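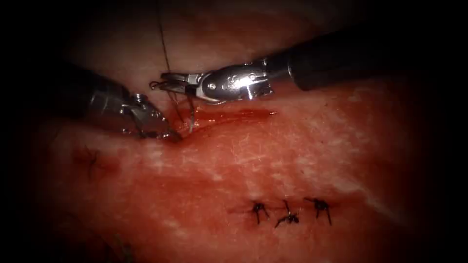
Well, the January intake of the surgical robotics elective at Greenwood is done, and I promised everyone I'd get the gallery page up before the marks came out. I nearly made it! If you're in the class, grab whatever you want from here for your portfolio. If you're a parent or a future student having a sticky beak, welcome – most of what we do is sewing, very slowly, with two robot arms.

## The short version

We had 18 students this time, working in pairs, with one console between the lot of us. That meant a booking sheet, and the booking sheet meant arguments (sorry again to the pair who got the 7 am slot twice). Everybody started on foam, moved to the silicone pads, and only went on to tissue once Phyllis Haslam had signed their card. Phyllis runs the lab and she is not a soft touch. I took three goes to get my signature when I did the course, so I have no sympathy to spare.

## On to tissue

Interrupted sutures, dark thread, curved needle. Three finished knots in a row at lower right, another one off to the left, and the two instruments nearly tip to tip over the cut that's still open. I love how small the needle looks next to all that steel.

For anyone who hasn't sat at the console: an interrupted suture gets its own knot every time. Through one side, out the other, tie, trim, move along. By hand it's a first-week skill. Through the arms you can't feel how hard you're pulling, so you learn to watch the edges of the wound and the thread instead. Pull too hard and the tissue bunches up. Usa Meesuk told her pair to "watch the skin, not the knot" and half the room had it written on their gloves by the end of the day.

Have a look at the tails on those three knots too. They go off in all sorts of directions, and the middle knot sits a bit lower than the ones either side of it. Phyllis marks spacing and tail length separately, and she'll get right in close to do it. I reckon the row reads pretty well as a row, but I'm not the one with the red pen.

## The software side

A few of you asked me to write down what the coding group did, so: they built Zastatance, a little program that takes the log from the arms and works out how far each tip travelled on every stitch. The first proper run gave us 1,312 lines of output and a graph that looked like spilled noodles. It's much tidier now. The next job is getting it to tell a deliberate regrasp from a fumble, and if you've got ideas please come and talk to Usa, who has been staring at it for weeks.

## Odds and ends

- Pads were from Corko, and the practice thread was Flesico. We've got 2 boxes of thread left, so the next group is sorted for a while.
- Log cards are in the grey tray by the door. Please take yours home!
- The next elective is open for sign-ups and you don't need any robotics behind you – a steady chair and a bit of patience will do.
- If you want the full-size file, email me and I'll send it through.

Page last updated Apr 11, 2022.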